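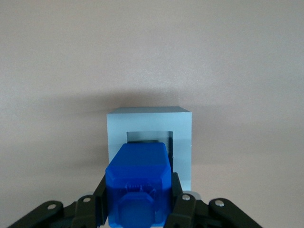
# Bloque de encaje Flenby, serie Eline

**Bloque celeste mate con abertura rectangular y pieza alargada azul translúcida**

Flenby es un juego de encaje de una sola abertura. Se compone de un bloque de color azul claro, de acabado mate, y de una pieza alargada de azul intenso translúcido, con los cantos biselados, que se presenta frente al hueco. Se vende como conjunto y también por piezas sueltas para quien ya tiene otros elementos de la serie Eline.

El conjunto está pensado para practicar la orientación y la inserción de una pieza en un hueco con forma definida. Lo compran aulas, gabinetes de terapia ocupacional, ludotecas y particulares. No lleva pilas, imanes ni elementos sonoros.

## El bloque

Visto de frente es aproximadamente cuadrado, con aristas rectas y bien marcadas. La abertura está en la cara frontal, por encima del centro, y es un poco más ancha que alta. Esa diferencia entre ancho y alto es pequeña a propósito: obliga a fijarse en cómo llega la pieza antes de empujar.

La posición alta del hueco deja una franja lisa debajo. Se puede sujetar el bloque por ahí con una mano mientras se trabaja con la otra, y también sirve para pegar una etiqueta si el centro numera su material. Recomendamos etiquetas de las que se retiran sin dejar adhesivo.

El color es un azul empolvado, sin brillo. Bajo una lámpara directa no deslumbra y el interior de la abertura queda más oscuro que la cara, de modo que el hueco se localiza bien desde cierta distancia. En mesas claras el bloque destaca lo suficiente; en mesas azules o grises oscuras, menos.

## La pieza

Alargada, de sección rectangular y con bisel en los bordes. El azul es mucho más vivo que el del bloque y deja pasar parte de la luz. Elegimos dos azules distintos para que el conjunto se identifique como tal dentro de una estantería llena y, al mismo tiempo, la pieza no se confunda con el bloque al acercarla.

El bisel ayuda en la entrada, pero no corrige una pieza girada. Si se presenta con el lado largo en el sentido equivocado, hace tope. Conviene explicárselo al usuario antes de la primera sesión para que no la fuerce.

## Datos del producto

| Concepto | Detalle |
|---|---|
| Nombre | Flenby |
| Serie | Eline |
| Fabricación | Talleres Trultier |
| Distribución | Beaudoin, material didáctico |
| Contenido del conjunto | Un bloque y una pieza |
| Color del bloque | Azul claro mate |
| Color de la pieza | Azul intenso translúcido |
| Edad recomendada | A partir de 3 años, con supervisión |
| Garantía | 2 años |
| Devolución | 14 días desde la entrega |
| Caja para centros | 16 conjuntos |

Las medidas exactas se indican en la ficha de taller que acompaña a cada pedido. Si necesita comprobar si el bloque cabe en un cajón o en una bandeja que ya tiene, escríbanos con las medidas interiores de esa bandeja y se lo confirmamos antes de comprar.

## Dónde colocarlo

El bloque se usa apoyado sobre una superficie plana, delante de la persona y con la abertura hacia ella. Sobre tableros muy lisos puede desplazarse al empujar la pieza. Hay tres formas habituales de evitarlo: sujetarlo con la mano libre, poner debajo un tapete antideslizante fino o usar el soporte Eline, que se vende aparte y abraza la base.

Preferimos un fondo claro, liso y sin dibujo. Los hules con cuadros o flores distraen y hacen que cueste más ver los cantos de la pieza translúcida. Un gris muy pálido o un blanco roto dan buen resultado con los dos azules del conjunto.

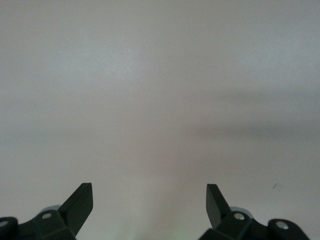
También importa la luz. Con una lámpara lateral las sombras se alargan y a veces caen justo sobre la abertura, lo que para algunos usuarios con baja visión es una dificultad añadida. La luz cenital difusa o la de una ventana con cortina fina suelen bastar. Si se trabaja al final de la tarde, es mejor encender la luz general que acercar un flexo.

En cuanto a la altura, el antebrazo debería poder descansar sobre la mesa. Cuando la mesa queda alta, la muñeca se dobla y la pieza entra inclinada.

## Uso en el aula

El ejercicio básico es sencillo: se coge la pieza, se orienta, se lleva hasta el hueco y se introduce. A partir de ahí, cada centro lo adapta. Algunas variantes que vienen en la hoja de actividades:

- Entregar la pieza siempre en la posición correcta durante las primeras sesiones y dejar que la persona haga solo la aproximación.
- Dejarla tumbada sobre la mesa, con el lado largo en cualquier dirección, para trabajar el giro.
- Cambiar de mano a mitad de sesión.
- Tapar el bloque con un paño y buscar la abertura por el tacto.
- Colocar el bloque a un lado del cuerpo, para que haya que cruzar la línea media.

La hoja no propone tiempos ni puntuaciones. Varios clientes nos han pedido una tabla de registro y la enviamos en papel con los pedidos de caja completa; para el resto, se puede solicitar por correo.

Si en el grupo hay personas que se llevan objetos a la boca, use el conjunto solo de forma individual.

## Limpieza y conservación

Pase un paño suave, ligeramente humedecido en agua con jabón neutro, y seque enseguida. El interior de la abertura se limpia con un bastoncillo o con una esquina del mismo paño. No lo sumerja ni lo meta en el lavavajillas. El alcohol y los disolventes pueden velar la pieza translúcida y dejar cercos en el acabado mate del bloque.

Con el uso pueden aparecer pequeñas marcas claras en las aristas del bloque, sobre todo en los bordes laterales, que son los que reciben los golpes al guardarlo. Son desgaste del acabado y no afectan al encaje. Trultier suministra un frasco de retoque del mismo azul claro. Se aplica con la punta de un palillo, en poca cantidad, y se deja secar hasta el día siguiente. No retoque los bordes interiores del hueco: una capa de más basta para que la pieza roce.

La pieza translúcida se raya antes que el bloque. Las rayas finas se notan al mirarla a contraluz y poco más. Si llega a saltar un canto, retírela y pida el recambio.

Guarde las dos partes juntas pero sin encajar. Si se almacenan encajadas en un armario donde cambia mucho la temperatura, puede costar sacarlas.

## Recambios y complementos

**Pieza azul suelta.** La misma que incluye el conjunto. Es lo que más se pierde, y muchos centros piden una de reserva con el primer pedido.

**Bloque suelto.** Compatible con cualquier pieza Flenby de la fabricación actual. Los bloques anteriores al cambio de molde de junio llevan una abertura algo más ajustada; si el suyo es de aquella época, indíquelo al pedir la pieza.

**Frasco de retoque.** Azul claro mate. Una vez abierto, consérvelo bien cerrado y boca arriba.

**Soporte Eline.** Base baja con reborde. Vale para todos los bloques de la serie.

**Bolsa de tela.** Con cordón y ventana para la etiqueta. Cabe un conjunto.

## Pedidos

Los conjuntos sueltos salen del almacén de Beaudoin en caja de cartón individual, con la pieza envuelta aparte en papel. Las cajas para centros llevan 16 conjuntos en separadores y se preparan por encargo. Si necesita factura a nombre de una administración o de un colegio, añada el código del centro en las observaciones del pedido, porque después de emitida no podemos modificarla.

Los pedidos recibidos antes del mediodía se preparan el mismo día laborable. En agosto el taller cierra y solo se sirve lo que haya en almacén.

## Devoluciones y garantía

Dispone de 14 días desde la entrega para devolver el producto sin uso y en su embalaje. Los frascos de retoque abiertos no se admiten. La garantía cubre durante 2 años los defectos de fabricación: aberturas fuera de medida, piezas que no entran con normalidad y acabados que se levantan sin golpe. Quedan fuera el desgaste normal de las aristas, las caídas y los daños por productos de limpieza.

Para tramitar una incidencia, envíe el número de pedido y una foto en la que se vea la abertura de frente. Si el problema es de ajuste, indique además si la pieza hace tope al entrar o roza a mitad de recorrido.

## Consultas frecuentes

**¿Se puede pedir el bloque en otro color?**
De momento no. La serie Eline tiene otros tonos en otros modelos, pero Flenby se fabrica solo en azul claro.

**¿La pieza entra por los dos extremos?**
Sí, siempre que el lado ancho coincida con el lado ancho del hueco.

**¿Sirve el soporte de otras series?**
No lo recomendamos. Los soportes antiguos son más altos y tapan parte de la franja inferior, que es por donde se sujeta el bloque.

**¿Incluye instrucciones?**
Una hoja plegada con el montaje del soporte, las actividades y las indicaciones de limpieza. Está en español y en francés.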